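Seed swap, sore feet, no beans

March 31, 2023

Quick one tonight as I'm shattered and there's still a tray of leeks on the bathroom windowsill that wants moving before anyone has a bath.

So. Went to the seed swap at Bullstead. First time since before everything shut down, and they've moved it out of the church rooms and into the old school hall, much bigger, terrible parking. Got there at ten past ten and the queue was already out past the bike racks. A pound on the door, tea 80p, cake extra. I had cake.

My plan was to swap for climbing beans and nothing else. Had a list and everything. Came home with three sorts of lettuce, a kale I can't pronounce, some sweet peas, a paper twist marked only "good squash" and no beans at all. They went in the first 20 minutes, says Abla Issa, who was on the legumes table and looked like she'd been through a war.

Did get a proper chat with her though. She reckons I've been sowing my french beans far too early, which explains the last two years. Middle of May where we are, she says, and not a day before, whatever the packet tells you. I always go by the packet. The packet is not written for people living halfway up a hill in Rimville with the wind coming straight off the tops.

Also met Braulio Nava at last, after months of reading his comments on here (hello Braulio). He's got plot 38 over at Bolatano and grows nothing but garlic and dahlias as far as I can tell. Gave me a bag of tubers, wouldn't take anything for them. I'd brought 91 packets of my own saved seed, mostly calendula and tomatoes, and went home with a good half of them. Everyone else had saved calendula too. Should of guessed.

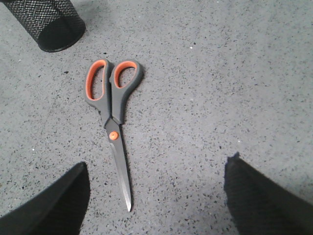 Packets are the thing I want to get better at before next year. Mine were folded out of old envelopes and they leak, there's poppy seed all through the lining of my coat. The woman next to me had hers cut from brown paper, every one the same size, sharp corners, tiny label with the year and where it was grown. Mine look like they've been chewed. So I've been practising at home, got the scissors with the orange lining inside the handle and a heap of wrapping paper left from Christmas, and I'm getting quicker. Fold in thirds, tuck the bottom up twice, leave a flap. Tape if it's anything smaller than a lettuce seed. I'd like 200 done by autumn, we'll see.

Things to sort this week – chit the last of the potatoes, find out what's eating the broad beans (mice? pigeons?), ring Bisgaard about the water butt, which was meant to come a fortnight ago and hasn't. Their phone just rings out. If anyone else has ordered from them lately let me know how long you waited.

The dahlias are in the shed in a box of old compost for now. I've no idea what colour they are, Braulio said "surprise" and then went off to get a bacon roll.

And if you've got any spare climbing beans, any kind, I have an awful lot of calendula to offer. Leeks now. Then bed.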